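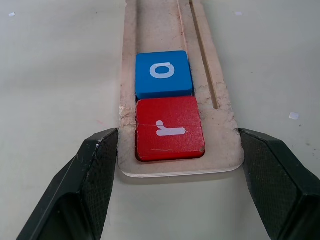
Letter block trays - sand the edges or leave them?

jbatista
I have a plywood tray for square letter blocks, the sort with a slot down the middle that the blocks sit in. The cut sides have gone fuzzy and there is dust in everything. Has anyone cleaned one of these up without making the slot too wide? The blocks fit snugly now and I want to keep it that way.

grelten34
Fold a piece of 200 grit over a paint stick and run it along the outside edges only. Leave the inside of the slot alone. If you take off even a little in there, the blocks start to twist.

Rikton
I would sand inside too. Three light passes, then a dry brush. Fuzz in the slot catches on the paint and the corners of the blocks chip. I did mine in August and the fit is the same as before.

grelten34
Depends on the ply. Mine got sloppy after one go and I ended up gluing a strip of veneer down one side.

jbatista
What about the thin groove that runs next to the slot? Dirt collects there and a brush doesn't reach the bottom.

rin_yagi
Wooden toothpick, then a vacuum with the soft head. Don't use water on bare ply, it raises the grain and you are back where you started.

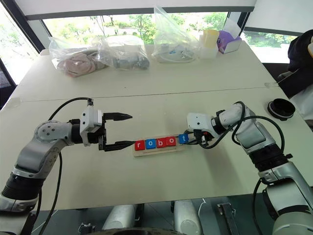 Page last changed: August, 4:10 pm

rin_yagi
Five blocks is a good length for a tray. "robot" works well because you get two o's, and you can do one in red and one in blue. White letters show up fine on both.

Farouk
I don't like mixed colors in one word. My kids sort by color first and then the word comes out wrong. One color per word, or one for vowels and one for consonants.

rin_yagi
They get past that. Mine did it for a week or so and then started reading the letters.

Farouk
Maybe. I still repainted ours.

Gedila
Back to the sanding - put a coat of clear wax on the edges when you are done. It keeps the fuzz down. Don't wax the slot or the blocks will slide when the tray is tipped.

jbatista
Thanks all. I'm going to do the outside edges with the 200 and the toothpick for the groove, and leave the slot for now. Rikton, if the paint chips any further I'll try it your way.

Rikton
Check the corners first, that's where mine went.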